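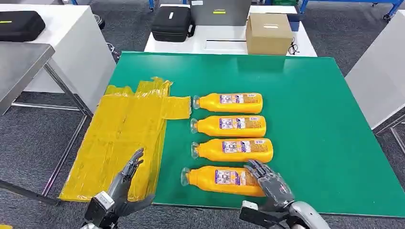

Software catch-up, Unden bottle cell, July

I'm doing the minutes again as Liam Yeoman had them last time and his handwriting beat us all. We got going at 15 minutes past two, tea in hand.

Last time's actions

The Brollex driver update is in. My bit, the log viewer, is half done (sorry!) and carries over.

1. Perception

Long chat about bottles lying side by side. The segmenter still likes to merge two orange bodies into one very long bottle, and glare on the labels makes it worse. Liam wants to feed it the wrist views as well as the head view, which we all liked. He'll tag 115 frames by hand first and we'll see if it's worth more. Clear film is still a pain for depth, so for now the planner treats any hole in the depth map as solid.

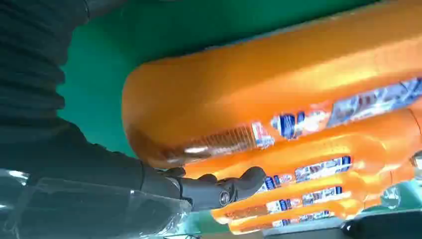
2. Planning and grasping

Marsden, our planner, now picks the outside bottle first, and everyone was happy with that. The row of four takes around 15 seconds to plan, and most of that is collision checking on the fingers. I said we could swap in simpler finger shapes until the last few centimetres. Bit of grumbling, but agreed as a trial.

The grip needs to cope with the bottle narrowing towards the neck, so we're moving the default grasp point back towards the base.

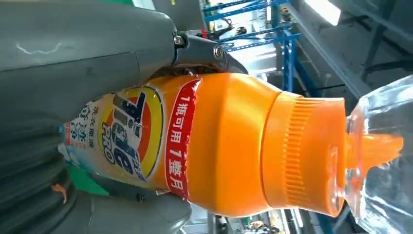 We also talked about force limits, and I'd like them in the config file and out of the code, please! Asten (the replay tool) should show them next to the joint plots so we stop guessing.

3. Actions

Liam: tag frames, try the wrist views.
Me: simple finger shapes, force limits in config, log viewer (really this time).

Any other business: 3 old branches to be deleted unless somebody shouts.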